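Print this page | E-mail this page

Ticket 141: Scheduled colour pages coming out grey on the Perkmont
Posted Tuesday, May 9, 2023 by Jae-in So
Status: Closed

Reported by: Fustley front office
Device: Perkmont printer, ground floor
Software: Bastos print queue, Anau document viewer

Problem as reported

Staff printing the monthly handbook from Anau get the cover and the section dividers in grey. The body text is fine. Pages printed one at a time come out in full colour. The whole handbook, 69 pages, goes grey from the first sheet. The office had already replaced the cyan cartridge before logging the ticket and it made no difference.

Log

1. Printed the built-in test sheet from the printer's own menu. All four colours good, no banding. That rules out the cartridges and the drum. Please keep the old cyan cartridge, it still has plenty left in it.

2. Printed a single picture page from Anau, sent straight to the printer and bypassing the Bastos queue. Colour was correct.

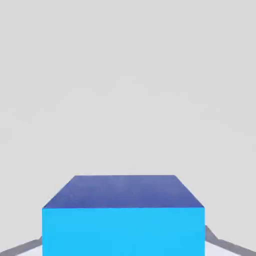
3. Sent the same page through the Bastos queue. Colour again. So the queue doesn't strip colour from every job, and the fault has something to do with the size of the job or who is sending it.

4. Sent the whole handbook through the queue from my own login. Colour. Sent it from the front office login. Grey. Same file, same tray, same settings in the print window.

5. Compared the two accounts in the queue settings. The front office account belongs to a group called Office-Std, which has a rule switching any job over 55 pages to greyscale. My account isn't in that group. The rule was added in October when the toner budget was cut back. It gives no message to the person printing, and the print window still says Colour.

6. Asked the office manager whether the rule is still wanted. She said yes for ordinary jobs, but the handbook should be exempt.

7. Added an exemption for the handbook by file name. First attempt failed. Anau adds the month to the front of the name when it sends a job, so the queue never saw a match. Changed the exemption to match the end of the name instead.

8. Resent the full handbook from the front office login. Cover and dividers now in colour.

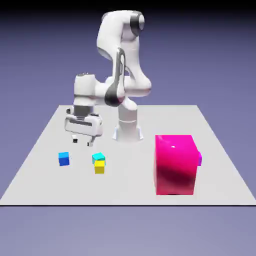

White arm on a light grey platform, lavender-purple background.

9. Left the ticket open for 7 days in case it came back. The office ran the handbook twice in that time with no grey pages, so I'm closing it.

If it happens to you

Check the page count first. If you're in Office-Std and the job is over the limit, it will print in grey whatever you pick in the print window. You can split the job in two, or log a ticket and ask for an exemption. Please don't change cartridges unless the printer's display asks for one.

If a short job comes out grey, that's a different fault. Print the test sheet from the printer menu (Menu, Reports, Colour Test) and attach a scan of it to your ticket, along with the file name and the login you used.

Still outstanding

The print window should say when a rule has changed the job. I've sent this to Bastos as a request and have had no reply so far. In the meantime I've taped a note with the page limit on the lid of the Perkmont.

The exemption depends on the handbook keeping its present name. If the office renames it, let me know beforehand and I'll update the rule.

Contact: Jae-in So, IT support, Fustley | © 2023 Fustley | Back to top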